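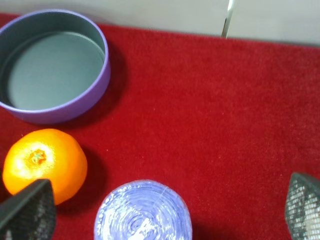

Getting candle wax out of a velvet tablecloth

Asked by Yamila Iturra, July 15, 2022

I borrowed a velvet cloth from my aunt for a buffet and a white candle dripped on it. There are three spots, the biggest the size of a coin. The label has gone so I don't know if it is cotton or polyester. I need to give it back in August. I have tried picking at it with a fingernail and it pulls the pile. Would an iron be safe?

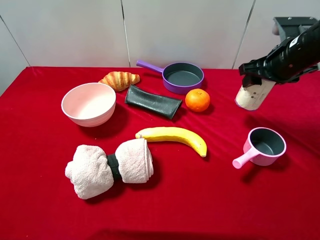 Answers (3)

Pascual Salinas
Don't iron the front, you will flatten it for good. Put ice in a bag on the wax until it goes hard, then crack it and lift the bits off with a blunt knife. Turn the cloth over on kitchen paper and use a cool iron on the back, a few seconds at a time. Change the paper when it looks greasy. Brush the pile up afterwards. Took me around 44 minutes for one spot, so allow an evening.

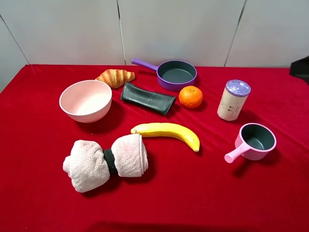 Delia Domínguez
Agree about the back, but test a corner first. Polyester velvet can melt and then you have two problems. I used a hairdryer on low with paper underneath.

Wenceslao Tapia
just take it to the dry cleaners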